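Two Drawers, Two Ways In: A Small Study of Handles
Student project report, Product and Furniture Design, Irkerstead

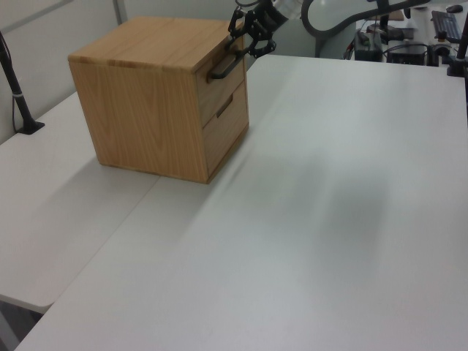 Figure 1. The Nanness cabinet on the white table, with the bar handle on the upper drawer and the slot pull on the lower.

Why drawers?

I wanted to do my project on something everybody uses and hardly anyone looks at. My first list had door latches, tap heads and the lids of lunch boxes on it, but once I started opening and closing every drawer in my shared kitchen I couldn't stop. Some glide, some stick, some need a knee. One of ours has lost its knob completely and we open it from underneath with a fingertip, which we've all got so used to that we don't mention it to guests!

The question I settled on was a simple one. If you put two different pulls on the same small cabinet, do people treat the two drawers differently? I was interested in speed, in where the hand goes first, and in what people say about it afterwards.

The cabinet

We call it the Nanness cabinet, after the workshop block where I put it together in June. It is close to a cube, small enough to stand on a table, with two drawers one above the other. The wood is a light oak colour and the grain is lovely, especially on the side, where it swings round in big curves of lighter and darker tan. I nearly turned that panel to the inside by mistake, and I'm very glad I checked before gluing.

The upper drawer has a black bar handle, mounted across the front near the top edge. The lower one has no handle at all in the usual sense. It has a recessed slot cut into the face, and you put your fingers in and pull. I made the slot twice. The first one, on a scrap piece, was too shallow and people with longer nails hated it. The second is deeper, with the inside edge rounded over by hand with sandpaper wrapped round a pencil.

Inside, both drawers are the same depth and run on the same kind of plain runners, waxed with a candle stub. I spent far too long on the runners, but I wanted any difference to come from the pull and nothing else. The cabinet cost me very little apart from the bar handle, which was the one part I bought new.

How the trials were run

I asked 33 people to take part, mostly students from my own building and a few from the Kinsella library next door. Each person opened and closed both drawers several times, sometimes empty and sometimes with a bag of dried beans inside for weight. Half started with the upper drawer and half with the lower. Altogether I logged 582 openings in a notebook, with a tick for a clean pull and a cross for a second try, and I wrote down anything people said out loud.

I also asked everyone to try once with their eyes shut. This was a late idea and ended up being my favourite part of the whole project.

What I found

The bar handle was quicker to find. People went straight for it, and with their eyes shut they usually swept a hand down the front until they hit it. I had expected that. What I hadn't expected was how many different grips they used. Some hooked two fingers over the top, some came from below, and a surprising number pinched it between finger and thumb as if it might be hot.

The slot gave me more crosses, nearly all of them on the first go. After that people got the hang of it very quickly. With the beans in, several said the slot felt stronger, because their fingers were pulling on the drawer front itself. Of the 33 people, 22 said they would choose the bar for a kitchen. When I asked about a bedroom or a hallway the answers swung towards the slot — it doesn't catch on sleeves, and people liked the flat front.

One comment I wrote down in full: "The top one looks like a drawer. The bottom one looks like a secret." I've thought about that a lot since.

Problems along the way

The cabinet is light, and on a smooth table it wanted to come along with the drawer. In the first trials I held it still with my other hand, which meant I couldn't write. Later I put thin rubber dots under the corners, and that cured most of it. I left the early results in, but they are marked in the notebook.

Height matters too. On a table the drawers are at a very comfortable level for most people sitting down. In a real room the lower one could be at your shins, and I think the slot would do worse there. My results only cover a cabinet on a table.

I would also have liked a wider range of ages. Nearly everyone I tested was a student, with good grip and good eyesight.

Next steps

I'd love to make a second cabinet with the pulls swapped, bar below and slot above, because at the moment I can't fully separate the pull from the position. My tutor group at Trernia has suggested a third version with a leather loop, and I have already begged an old belt for it.

I would also like to cut the slot a little wider. It takes three of my fingers nicely, but larger hands had to choose which two to put in.

The notebook, the drawings and the cutting list are kept with this report in the Irkerstead project room, and anyone who wants to come and pull the drawers is very welcome.

Submitted February 16, 2022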